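홈 | 작업노트 | 가구 | 객실 | 자료실 | 이전 글

8월 22일
작성: Thắng Lâm

협탁 작업 기록, 객실용 둥근 것

일요일이지만 조용해서 작업장에 나왔습니다. 지난번 노트에 협탁 이야기를 반만 쓰고 끝냈기 때문에 오늘 이어서 씁니다. 제 한국어가 아직 어색한 곳이 있으니 이상한 문장은 연필로 고쳐 주시면 고맙겠습니다. 먼저 본 분은 고친 곳 옆에 이름을 적어 주세요. 나중에 제가 물어볼 수 있습니다.

지금 하는 일은 Gralwood 객실의 침대 옆 협탁을 다시 손보는 것입니다. 새로 만드는 것은 아니고, 서랍이 움직이는 느낌과 상판의 테두리를 확인하고 필요한 것만 고칩니다. 도면은 Phí 폴더에 있습니다. 도면 번호는 1,396입니다. 옛날 도면도 같은 폴더에 있어서 저는 한 번 잘못 열었습니다. 옛날 것은 테두리가 없고 상판이 그냥 평평합니다. 혼동하지 않도록 옛날 것의 이름 앞에 "구"를 붙였습니다.

상판 테두리에 대해서. 처음에 저는 이 테두리가 별로 필요 없다고 생각했습니다. 닦을 때 걸레가 모서리에 걸리고, 먼지가 안쪽 선을 따라 모입니다. 그런데 방에 놓고 며칠 써 보니 생각이 조금 바뀌었습니다. 밤에 손으로 더듬어서 물건을 찾을 때 테두리가 있으면 손이 어디까지 왔는지 압니다. 펜이 굴러도 테두리에서 멈춥니다. 청소하는 분들은 아마 저의 첫 번째 생각에 더 찬성할 것 같습니다. 안쪽 선을 조금 둥글게 갈면 걸레가 잘 들어갈지도 모르겠습니다. 이것은 다음 시험으로 남깁니다. 사포는 거친 것부터 하지 말고 처음부터 고운 것으로 하겠습니다. 무늬가 밝은 참나무 느낌이라서 긁힌 자국이 생기면 빛 방향에 따라 보입니다.

전화기 위치. 이것이 오늘의 제일 긴 시간이었습니다. 둥근 상판에 네모난 전화기를 놓으면 똑바로 놓아야 하는지 비스듬히 놓아야 하는지 답이 없습니다. 네모난 협탁이면 앞 모서리에 맞추면 되지만 둥근 것은 맞출 선이 없습니다. 저는 침대에 누워서, 앉아서, 그리고 서서 받아 보았습니다. 누운 자세에서는 비스듬한 것이 편했습니다. 서서 쓸 때는 큰 차이를 못 느꼈습니다.

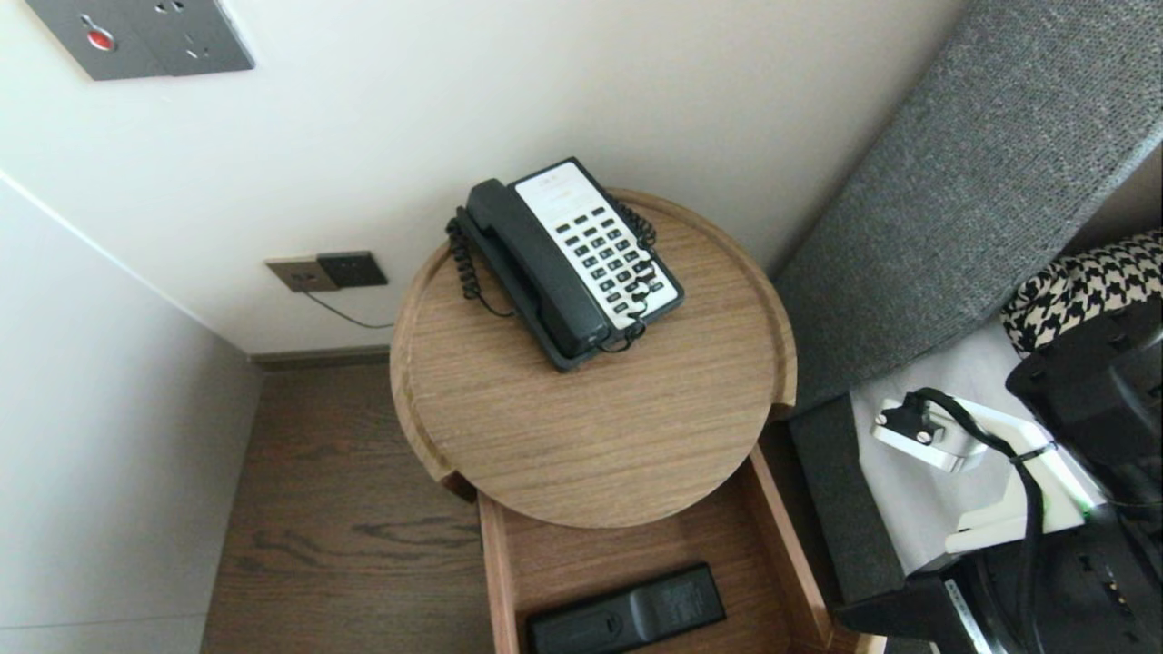

꼬인 선은 생각보다 자리를 많이 먹습니다. 수화기를 들고 몸을 돌리면 선이 같이 돌고, 내려놓을 때 한쪽에 뭉칩니다. 뭉친 채로 두면 물컵 놓을 자리가 없어집니다. 수화기를 거꾸로 늘어뜨려서 저절로 풀리게 하는 방법이 있는데, 바닥까지 내려가면 수화기가 부딪칠 수 있으니 손으로 받쳐야 합니다. 저는 방마다 점검할 때 한 번씩 풀어 주자고 제안합니다. 시간은 얼마 안 걸립니다.

전화기를 조금 더 벽 쪽으로 밀면 앞에 자리가 생기지만, 너무 밀면 번호를 누를 때 팔을 멀리 뻗어야 합니다. 키가 작고 검은색이라서 어두울 때는 가까운 것이 좋습니다. 그래서 저는 가운데에서 약간만 뒤로, 이렇게 정하려고 합니다. 다른 의견이 있으면 아래에 써 주세요.

서랍. 리모컨은 서랍에 넣는 것으로 하겠습니다. 상판에 전화기와 리모컨을 같이 두면 좁고, 꼬인 선이 리모컨을 밀어서 떨어뜨리는 일이 전에 있었습니다. 단점은 손님이 리모컨을 못 찾아서 프런트에 물어보는 것입니다. 서랍 안에서는 앞쪽에 가로로 놓아야 합니다. 안쪽 깊은 곳에 세로로 넣으면 서랍을 조금 열었을 때 보이지 않습니다. 저도 시험하다가 두 번째 날에 제가 넣은 리모컨을 제가 못 찾았습니다.

서랍을 열고 닫는 시험은 60번 했습니다. 처음에는 부드러웠고, 중간부터 왼쪽에서 작은 소리가 났습니다. 나무가 나무에 닿는 소리입니다. 양초를 옆면에 문질렀더니 소리가 줄었지만 없어지지는 않았습니다. Nundilex 왁스를 써 보고 싶은데 재고가 없어서 주문 목록에 적었습니다. 서랍 바닥에 얇은 천을 깔자는 말도 있었습니다. 리모컨이 미끄러지는 소리는 덜 나겠지만 천에 먼지가 붙으니까 저는 아직 결정하지 못했습니다.

벽과 콘센트. 협탁을 벽에 완전히 붙이면 안 됩니다. 왼쪽 아래 콘센트에 플러그를 꽂고 뺄 손이 들어가야 합니다. 제 손은 작은 편이라서 괜찮았지만 손이 큰 사람이 다시 해 보는 것이 좋겠습니다. 걸레받이 두께도 있어서 협탁 뒤가 벽에 바로 닿지는 않습니다. 선은 협탁 뒤로 보내고, 다리나 바닥에 눌리지 않게 합니다. 벽 위쪽의 빨간 둥근 버튼은 우리가 만지는 부분이 아닙니다. 다만 협탁 위에 키가 큰 스탠드를 놓자는 이야기가 나오면 버튼을 가리지 않는지 먼저 확인해야 합니다.

침대와의 간격. 침대 머리 쪽 천은 짜임이 굵어서 협탁의 나무 모서리에 오래 쓸리면 보풀이 생길까 걱정입니다. 둥근 모양이라서 닿는 곳이 한 점뿐이지만 한 점에 계속 닿는 것도 좋지 않습니다. 손가락 두 개 정도 떨어뜨리면 괜찮다고 봅니다. 정확한 치수는 침대를 실제로 움직여 보고 정하겠습니다. 청소할 때 침대가 조금씩 밀리니까 간격이 매번 다릅니다.

높이는 약 49 cm로 도면에 적혀 있습니다. 매트리스를 바꾼 방에서는 협탁이 조금 낮게 느껴집니다. Zallen 매트리스가 들어간 방을 따로 표시해 두면 나중에 비교하기 쉽습니다. 다리를 높이는 것은 지금 하지 않습니다.

남은 일
- 테두리 안쪽 선 갈기, 먼저 버리는 나무에 연습
- 왁스 오면 서랍 왼쪽 다시 시험
- 손이 큰 사람에게 플러그 꽂아 보기를 부탁
- 서랍 바닥 천은 보류
- 매트리스별 높이 비교는 11월 점검 때 같이

양초는 창가 선반 위 깡통에 다시 넣어 두었습니다. 쓰신 분은 뚜껑을 꼭 닫아 주세요.

이전 글 | 다음 글 | 목록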